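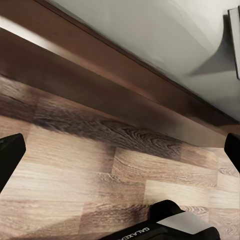 Floor and cabinet base

Low-budget sci-fi on tape: is the long cut of Clenda real?

quinlan_tapes
I picked up a used copy of Clenda in March, the one about the mining colony that loses its sun. The sleeve says 108 minutes. Mine ends well before that, right after Borislav Dumitrescu's character walks into the shaft. No credits, only a Kendeck logo. Does anyone have the longer one?

reelmold
The sleeve is wrong. Kendeck printed the same running time on half its catalog. There was one cut, and the credits were dropped to fit a shorter tape.

ikeda_h
I don't agree with that. Haruna Ikeda (no relation) is billed fourth on the poster and she isn't in the short version at all. She must have shot something.

reelmold
Billing on a poster proves nothing. They put names on before they had a script. 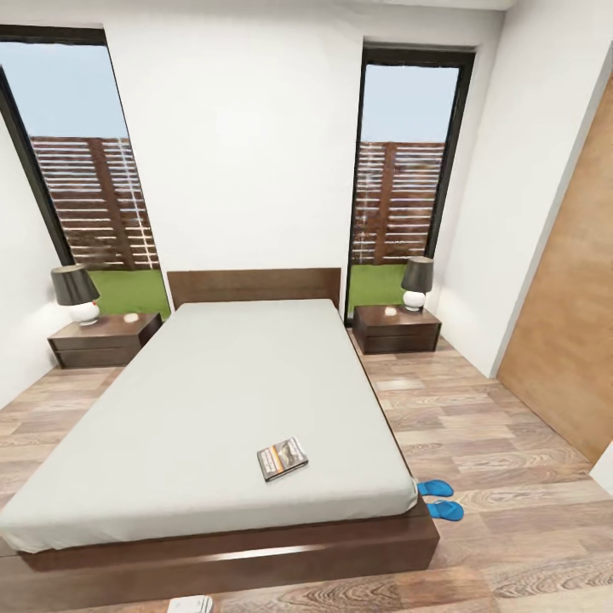
Bedroom, book or magazine on the bed

shaftdweller
I saw the long one at a late show, years ago. Ikeda plays the colony doctor. There's a whole section where she and Maeve Doherty's character cross the ice in a tractor, and then the tractor breaks down and they talk for ten minutes. It isn't good, but it explains why Doherty has the key at the end.

quinlan_tapes
That helps. In my copy she just has the key. I thought I'd missed a scene.

reelmold
Are you sure you're not thinking of Ronura? Same director, also has a tractor, also has Doherty.

shaftdweller
I'm sure. Ronura is in a desert.

ikeda_h
Ronura is the better movie, for what it's worth. The monster suit in Clenda looks like a wet rug.

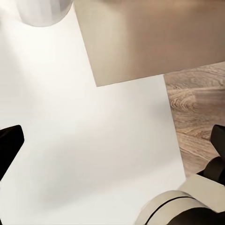 White surface, tan panel at right

reelmold
The rug is the best thing in it.

quinlan_tapes
A seller wants 300 for what he calls the full version. He came down from 400 when I asked for the running time, and he still won't tell me what it is.

shaftdweller
I wouldn't go over 200, and only if he can tell you what happens to the doctor. If he says she dies in the airlock, that's the right tape.

reelmold
Well, now he can read it here.

shaftdweller
Fine – ask him who opens the airlock. I'm not posting that part. Message me what he says.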